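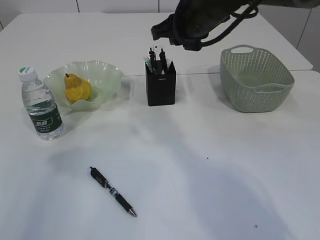

Chapter 4. Open Containers on Work Surfaces

A work surface used by one person for several tasks collects small items faster than it loses them. The usual response is to add containers, and the choice of container decides how well the surface works afterward. This chapter covers three types: the upright holder, the shallow bowl, and the open basket. A black pen holder full of writing instruments, with one pen still lying in the open near the front of the table, shows the basic problem of the first type. The holder defines a place for pens but does not return them to it. Section 4.2 calls such an item a stray and treats it as a normal state of the surface.

4.1 Footprint and Height

The footprint of a container is the area it takes from the surface. An upright holder has a small footprint and a high center of gravity when full. A basket is the reverse. Tkachenko's survey of shared and single desks (Miroslava Tkachenko, May field notes, 482 desks) found that users complained about footprint far more often than about height – 76 desks had at least one container that the user described as in the way. 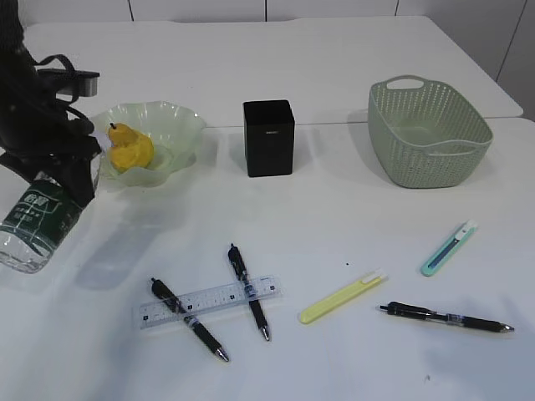
Height matters mainly for reach. A tall item placed in front of a low one must be moved or reached around each time the low one is used. For this reason tall items go to the back or to one side, and the front half of the surface is kept for work in progress.

4.2 Wall Type and Contents

Container walls may be solid, translucent, or perforated. Solid walls hide the contents and are suited to items known by their tops, such as pens. Perforated walls save weight and let air through, but thin items can slip out. The sage-green basket at the right of the table has rows of small oval holes in its sides and an oval handle cutout at one end, a pattern better suited to larger items than to loose paper clips.

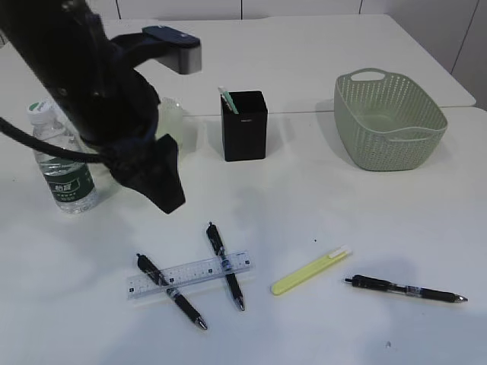

Drinks need a separate rule. A closed bottle may stay on the surface if it stands clear of paper and outside the main path of the hand. The water bottle at the left side of the table has its screw cap on and stands well apart from the basket on the right, so the two can be reached independently. An open cup does not qualify and is treated in Section 4.5 with other spill risks.

Terms introduced so far: footprint, stray, wall type.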